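Kitchen tips from the Flondside Robotics Club

Our students have been using ordinary kitchens for their gripper project since January, and I've picked up a few habits along the way which I thought I'd pass on to anyone planning the same with a class of their own (or a patient family).

1. Start with the fruit you already have
A mixture does far more good than a bag of matching apples. Put big and small together on one platter, with a couple of oranges, a banana or two and something little and round, and let everyone have a go at the lot.
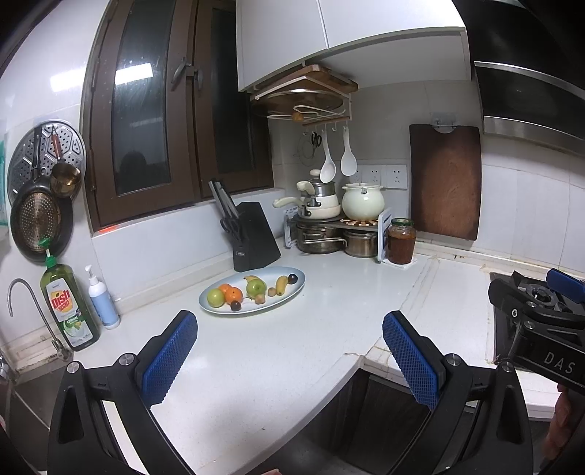 2. Wipe the pads between turns
A damp cloth and a drop of washing-up liquid will do it, then dry them well with a tea towel. Sticky pads give lovely results for ten minutes and very puzzling ones after that!

3. Begin with an apple
It's firm, it forgives a clumsy squeeze, and beginners cheer up no end once they have one between the fingers. Bring the jaws in on opposite sides, close slowly, and keep the lift low over the plate so a slip only means a short drop.
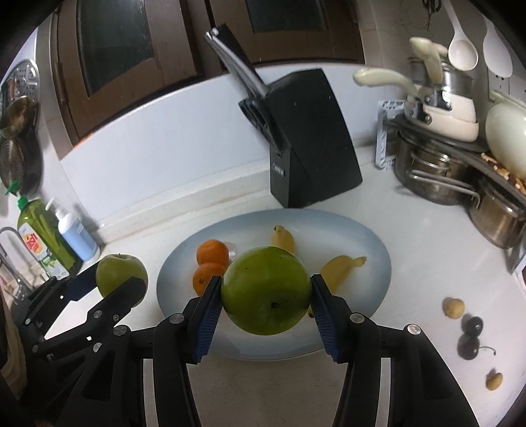

Halima Adeleke, who looks after our Monday group, likes each student to try 18 lifts before swapping over, and I've come round to her way of thinking. Bananas can wait until the second week, and cherries until everybody has stopped giggling. Anything bruised goes into a crumble at the end: 300 g of chopped fruit does nicely for a small dish.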